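4.2 What people mean by "a small tray"

The second part of the study dealt with size words in secondhand listings. Sellers on Besia, the resale site we drew from, may enter measurements in a separate field, but the field is optional and most sellers treat it the way most of us treat the terms of service. What they write instead is an adjective. We collected 300 listings for trays, boards and shallow dishes, all posted in January, and kept only those in which the seller used a size word and later gave the longest side when a buyer asked for it.

The results do not flatter the adjective. "Small" covered everything from a dish for one spoon to an object that, by its owner's own later admission, did not fit in the oven. "Medium" was used so freely that Petkov, who coded the first batch, proposed dropping it as a size word and treating it as a greeting. We kept it, but his note survives in the codebook. "Large" did somewhat better, perhaps because a seller who claims it knows that shipping will be discussed.

Listings that compared the item to a body part were another matter. Phrases such as "two hands wide" or "as long as my forearm" led to fewer follow-up questions from buyers than any adjective did, even though hands and forearms are not issued in standard sizes. Softić (personal communication) has pointed out that buyers seem to use their own hands when they read such phrases, and that the error this brings in is one they are happy to live with.

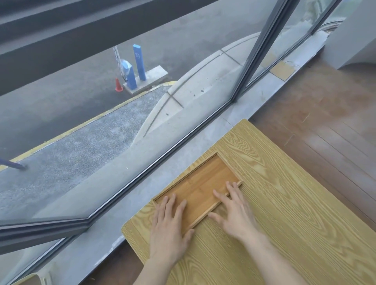 Figure 6. A small bamboo tray with a hand on each half, fingers spread.

We then asked whether the comparison has to be written down at all. Readers in the Clurkent panel were given short listings in one of 2 versions, with the body comparison either in the text or left to a photograph. They were asked to mark the length of the item on a strip of blank paper. Kelmendi and Vukadinović coded the strips separately and disagreed mainly about the handwriting of one reader, who had marked no length and had written "depends" across the strip. This reader was excluded, with some regret, as the answer was defensible.

Marks made from the written comparison were closer together than marks made from the photograph. We had expected the reverse and had gone so far as to draft a paragraph explaining it, which is available on request. One reading is that a phrase like "two hands wide" tells the reader which way to measure, while a photograph leaves that open, and a tray set at an angle leaves it more open still. Dumitrescu prefers a simpler account, in which readers looked at the photographs quickly and wanted lunch. Our data cannot separate these.

Section 4.3 turns to weight words, where "light" raises problems that we were not prepared for and have only partly solved.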